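**PRESS RELEASE - for immediate use**

# Hillport's school kitchens to cook from scratch again as Luvel takes on the lunch contract

Hot dinners made on site, in every primary in town, from September. Menus out in June.

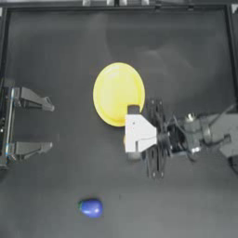 Luvel, the Hillport school meals company, has been awarded the contract to run lunches across the town's primary schools. It replaces the present arrangement, under which meals are cooked and chilled at a depot in Drornberg, driven over before breakfast and warmed up again at the school.

That stops at the end of the summer term. From the first day back, lunch will be cooked in the building where it's eaten.

**What's changing**

2,519 children are on the roll for school lunches in Hillport. All of them will be offered a hot main, a meat-free main, a jacket potato and a pudding, every school day. Fruit and bread on the side, as much as they like. Water on the tables in jugs, no more cartons.

Halal, gluten-free and dairy-free versions of the main meal will be on the same menu and served from the same counter. Parents have asked for this for a long while. At the moment children with a special diet often get a seperate tray handed over at the end of the queue, and plenty of them hate it.

Packed lunches still fine. No change there at all.

**The kitchens**

Most of the schools still have their old kitchens, in varying states. Some have been used as store rooms. One has been the music cupboard for as long as the present staff can remember. Over the summer holiday Luvel will put in new ovens, sinks, extraction and flooring, and the electrics will be brought up to scratch where they need it. Work starts the morning after term ends, 7am, and noisy jobs will be finished by early evening. Neighbours will get a letter through the door.

Heffernan Infants has no kitchen and no room to build one. Its meals will be cooked next door at Heffernan Juniors and wheeled across the shared yard under a new covered walkway. Planning permission for the walkway is already in place.

The Drornberg depot isn't closing. It'll carry on supplying hospitals and day centres. Drivers on the Hillport run have been offered other routes, and anyone who would sooner move to a kitchen job with Luvel can apply ahead of the general advert.

**Food and where it comes from**

Potatoes, carrots, cabbage, onions and leeks from farms on the Hillport side of the river whenever in season. Milk and eggs the same. Meat from a butcher in the town. Fish on the menu once a week, and it won't always be in breadcrumbs.

Children tried out dishes at tasting lunches in spring and filled in score sheets. 3,000 sample portions went out. Top of the list was chicken and leek pie, then a mild chickpea curry, then (no surprise to any parent) pasta with tomato sauce. The lentil bake came bottom by a long way and has been dropped. The beetroot brownie split the room and will be back in the autumn for another go.

Puddings stay. Sugar in them has been cut, custard included, and there'll be yoghurt and fruit as the other choice. Cake on birthdays in the month, one big tray per school.

**Price**

The price of a paid meal is frozen for the whole of the coming school year. Free school meals carry on as now and families who already get them don't need to reapply. If you think you might qualify and haven't claimed, ask at the school office, it's a short form and they will help you fill it in.

Payment moves to a new online account. Any money left on the old one will be carried over automatically. You can still pay cash at the office if you'd rather.

**Waste**

A weigh-in of plate scrapings at one school over the spring term came to 377 kilos, most of it vegetables that had been sitting warm too long. Shorter gap between pan and plate should help with that. Children will also be able to ask for a small, middling or large helping, and come back for seconds once everyone's been served. Peelings and leftovers go to the composting site on the Drornberg road, and schools with a garden can have the compost back for free.

**Jobs**

Cooks, assistants and midday helpers wanted at every school. Term time only, daytime hours, uniform and training supplied. No experiance needed for the assistant posts. Shifts for assistants run 9.30am to 2pm. Application packs from any school office or the Luvel desk at Hillport Library.

**Open afternoons**

Parents and carers can come and taste the autumn menu in June, in the school hall, straight after pick-up. Each school will send its own date home in book bags. Children welcome, younger brothers and sisters too. Bring questions about allergies, there'll be a dietitian at each one.

A printed menu is going to 2,000 homes at the same time, and the rest by email for families who've chosen that. Large print and translated copies on request.

ENDS

**Notes to editors**

- Luvel runs school and nursery kitchens. Its head office is in Hillport.
- The contract covers primary schools only. Secondary school catering is let separately and isn't affected.
- Kitchen visits for press can be arranged once building work is done, not before. Hard hats and small children don't mix.
- Sample menus and the full tasting results are available from the Luvel press desk, 9am to 4.30pm. Please ring before lunch if you're on a same day deadline.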